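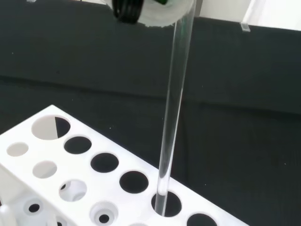

The robotics club at Grostlow has spent most of this term trying to teach an arm to put glass away. It started as a two-week warm-up before the real project, and it has since become the real project, mostly by outliving the other one. The task sounds like something you'd hand a bored nephew: take a test tube, lower it into a hole in a rack, let go, repeat. The rack has a row of large holes and a row of smaller ones, and the tube goes in one of the large ones, preferably the one you had in mind. A slight lean is allowed. Our students have strong feelings about how slight, and the tube going into the fifth hole has been the subject of a longer argument than most of our annual budgets.

The team is calling the arm Duvberg, after a name somebody saw on a delivery box and liked the sound of. Duvberg has good manners and poor judgment. It will approach a hole with great care, stop, consider its options, and then press a perfectly good tube against the plastic between two holes with the quiet confidence of a man assembling a barbecue without the instructions. The students have learned to say "stop" in several tones of voice. The arm responds to none of them, so there is also a button.

Clear glass was a choice we might have thought about longer. To a camera, a clear tube is two bright lines with the background in the middle, and for the first month the software was convinced it was looking at a pair of very thin objects travelling together. The juniors fixed a good deal of this with black cloth. Against the dark the edges show up nicely, and so does every speck of lint in the building. We now own a lint roller, and it has its own line on the sign-out sheet.

Csenge Kocsis, who runs the club and teaches Grade 11 physics to anyone who stays awake, set the rules back in November. The arm gets one try per hole. Hands stay behind the tape. If a tube breaks, everybody stops, the person nearest the brush does the sweeping, and the code gets blamed only after the log has been read. That last rule was added in the second week and is the one she enforces.

We asked her how the season was going.

"They wanted to build a robot that plays table hockey," she said. "I said fine, show me it can hold something first. So here we are, holding something."

The numbers, for those who like them: the team has now recorded over 700 attempts, and the spreadsheet has a column for each thing that can go wrong. It began with 3 columns. It has 14 today, including "dropped early," "dropped late," "did not let go at all" and one headed simply "Bajwa," which is the name of the gripping program and covers the occasions when it did something none of the other columns could explain. Bajwa was written mostly at lunch. You can tell, if you read the comments, which parts came before the sandwich.

The trouble with "did not let go at all" took a while to sort out and is worth telling, as it's the nearest thing we have to a triumph. The fingers would open, the arm would lift, and the tube would come along for the ride. The seniors rewrote the release step twice. The juniors, who had not been asked, suggested waiting half a second and backing off sideways a hair before going up. The juniors were right. They have been decent about it, by which I mean they have brought it up at every meeting, but only once per meeting.

Still to be solved is the lean. A tube held even a little crooked goes down crooked, and the hole doesn't care for that. One camp wants the arm to straighten the tube before it gets anywhere near the rack. The other camp wants it to lower the tip into the hole first and straighten up afterward, the way most people would do it by hand. Both camps have drawn diagrams on the same whiteboard, in the same colour of marker, and I would not want to be the person who has to wipe it. Csenge has told them each side gets an afternoon with the arm and the spreadsheet will decide.

All of this is aimed at the Ferkov Challenge in the spring, a regional meet where school teams bring an arm and a table and do small, fiddly chores in front of people holding clipboards. Tube handling is one of the set tasks. The rules say the rack will be placed by a judge, at an angle of the judge's choosing, so the team has taken to having a parent wander in and nudge theirs between runs. One father has shown a real gift for this and has been asked to use it more gently.

We can take 2 more students before the Ferkov entry closes. No experience is needed. It would help if you are patient, can type, and don't mind watching the same four centimetres of travel for a good part of an afternoon. Anyone who enjoys filling in columns will be treated like royalty. The club meets in the physics lab from 3:30 until the cleaners start making a point of it, and there are usually crackers.

We're also after more black cloth, a metre or so, without a pattern. Somebody kindly sent in a piece with small silver stars on it last month. Duvberg spent an entire run trying to work out what they were, and the piece has since been made into a rather handsome cover for the printer.

Search this site
Enter keywords
Go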